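Re: [cloten-talk] Mallet report and the county hearing

Jeanie Galbraith wrote:

> Has anybody read the Mallet report all the way through yet? I got as
> far as page 50 and gave up. From what I can tell it says the Piltex
> paving contract was "irregular" and then recommends more training for
> staff. Is the county attorney going to do anything with it or is this
> the end of the road? I thought there was supposed to be a referral.

Hi Jeanie, hi all,

I read it! All 89 pages, with the appendices, over two evenings and a lot of coffee. You didn't miss much by stopping where you did, but Appendix C is worth going back for. It has the emails from 2022 where the Lusow Road job gets split into pieces so that no single piece has to go out to bid. The report prints them and then says almost nothing about them, and that drove me up the wall.

On the referral: the board voted in April to "forward the findings," and I called the clerk to ask what that meant. She was very nice about it. The report was sent over with a cover letter, but the cover letter doesn't ask for anything, so the county attorney can read it or stick it in a drawer. If we want an actual investigation, a board member has to make a motion that uses the word referral and names the contract. I have the wording from the last time they did one (the landfill business, some of you will remember) and can send it to whoever wants it.

I don't know that anyone broke the law, and I'd rather not have people on this list saying so until somebody with subpoena power has looked. But Piltex got paid and the shoulder on Lusow Road is still gravel, and I'd like to hear why from a person under oath.

The hearing starts at 7 and public comment comes first this time, so don't stroll in late like I did.
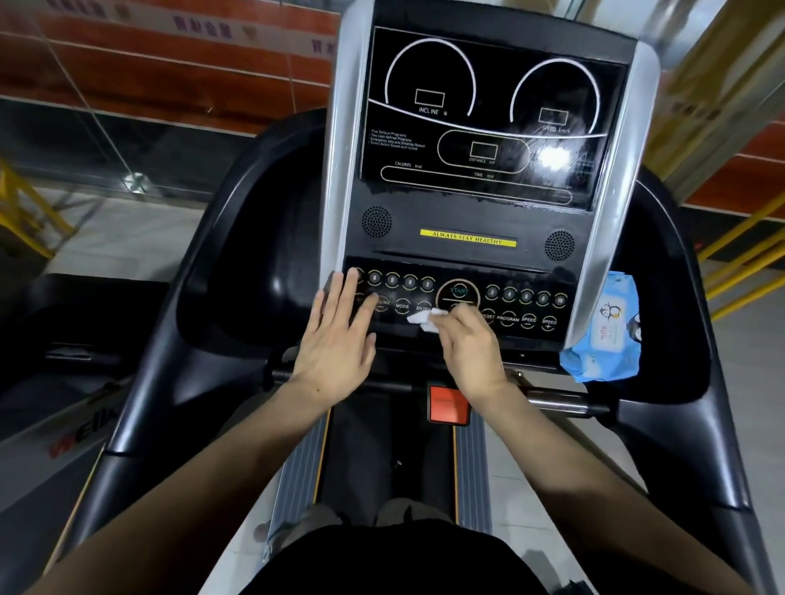
More training for staff is what the last report recommended too, and the purchasing rules haven't changed by one comma. I keep thinking of it like wiping down a treadmill: you can rub a wet wipe over the keypad under that big START button all day long and the DISTANCE window doesn't owe you a single kilometer for it. So please write to your board member before the hearing, even two lines, and put the Lusow Road contract in the subject line so it gets filed with the rest. If 2000 of us can sign a petition over leaf pickup we can manage this one. Jeanie, call me if you want a ride, I've got room for three.

Pat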